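Notebook > Track Cycling > Crank and Position Work

2026-06-08

OK, back on the trainer rig after a week of doing nothing but paperwork. Sorin Munteanu came by first thing with the C4 tandem stoker setup AND the short crank for his own bike, so I got the two jobs mixed together, which is my own fault for saying "bring whatever you've got" on the phone.

Started with Sorin's crank. He rides with a below-knee prosthesis on the left and we've been going back and forth on crank length since the last track camp. The Krawczyk arm is the one he likes (stiff, no flex at the pedal eye that I can find) but the pedal insert had crept out again. Cleaned the threads, new compound, torqued it, left it alone while I had coffee. Checked it after and it hadn't moved. If it creeps again I'm pinning it, and I don't care what that does to the looks!

Then five efforts on the rollers, short rests. Sorin held 300 watts on the middle ones without his hip rocking, and that's the bit I wanted to see. His cadence sat close to 100 the whole way. On the last effort he started dropping the left heel (well, what we call the heel) and the power trace got lumpy right away. I think the cleat is too far forward. Moved it back 2 mm and wrote the new position on the tape inside the socket cover so we don't lose it like last time. 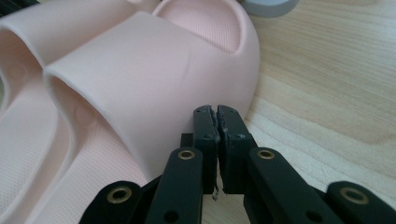 Pink slide and the black gripper, Monday.

After lunch, the tandem. Viorica Ilie wants the stoker bars lower for the pursuit and I keep telling her the limit is her breathing and she keeps telling me the limit is me. We dropped them one spacer. She did a standing start against the brake and said it felt great, then did a longer one and went a bit quiet about it. So one spacer is where it stays until she's ridden it on real boards.

The Flendex pads on the armrests are wearing on the inside edge, both sides. I've ordered another set from Clakden, plus the thicker ones to try. Fumedia still hasn't sent the update for the power logger and it dropped the signal twice during Viorica's long effort, so don't trust the peak number in that file. The average looks fine.

To do:
- recheck Sorin's pedal insert before he rides outside
- cleat position on the spare shoe too
- call Fumedia again, be nicer this time
- find the long hex key, the one with the red tape

Wednesday is booked for starts only.

3 comments | 5 shares

We use cookies to keep you signed in and to count visits. Accept | Settings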